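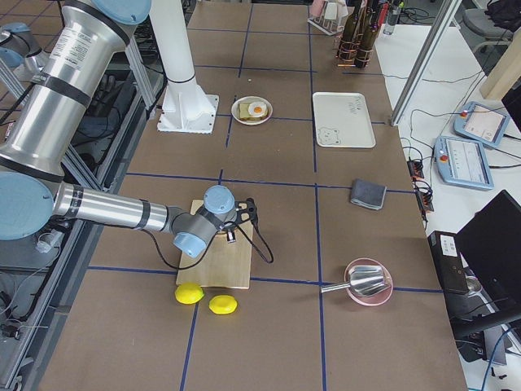 Amstead robotics club is making breakfast, and I went to watch

I got to spend Wednesday afternoon with the Amstead student robotics club, and I'm still thinking about it (and about eggs). The team has 17 students this year, and they're getting ready for the Plolton Kitchen Challenge, a contest where robot arms have to handle ordinary kitchen stuff without a person stepping in. Real plates, real fruit, a real clock running!

The club calls its project Ziva. It's two robot arms sharing one big brown table, and the table is marked off in large squares with dark blue tape. I asked about the tape right away, because I am nosy. The students use the squares as a map, so when somebody calls out a square everybody knows which spot they mean. There was some shouting of squares while I was there. I loved it.

Ziva's practice menu that day was toast with a fried egg on a round white plate, plus a couple of lemons that had to end up on a cutting board. Lemons sound easy, right? They roll. I watched the silver arm, the one with the light blue joints and the black gripper, go after the same lemon for a good long while, and when it finally got a grip the whole room yelled like somebody had scored a touchdown. The next try it dropped one, so the yelling was a bit early.

The other thing giving them trouble is a metal scoop that sits in a pink bowl. A scoop can be grabbed by the handle in all sorts of ways and most of them are bad, one of the younger members told me, with the tired voice of someone who has seen all of them. They keep a notebook of every practice run, good or bad, and they've passed 1,000 entries. The goal is 2,000 before they travel.

Money has been less of a headache this season. Orlandini, the kitchen supply store downtown, gave the club a bunch of dishes and a standing offer to replace whatever gets broken. I asked how many plates that has been so far and got a lot of looking at the floor.

At the contest each team gets 3 rounds, and the tasks aren't announced until that morning, so the students are trying to practice a little of everything. Next up is folding a cloth. They think they can get it working in time, although there was a pretty lively argument over whether to fold it in half or in thirds, and it was still going when I left.

If you want to see Ziva for yourself, the club is holding an open practice in September in its regular room at Amstead. It's free, families are welcome, and you'll be asked to stay behind the line while the arms are moving. I'll be there, probably cheering for a lemon.

Contact the newsroom | Copyright Amstead Community News | Back to top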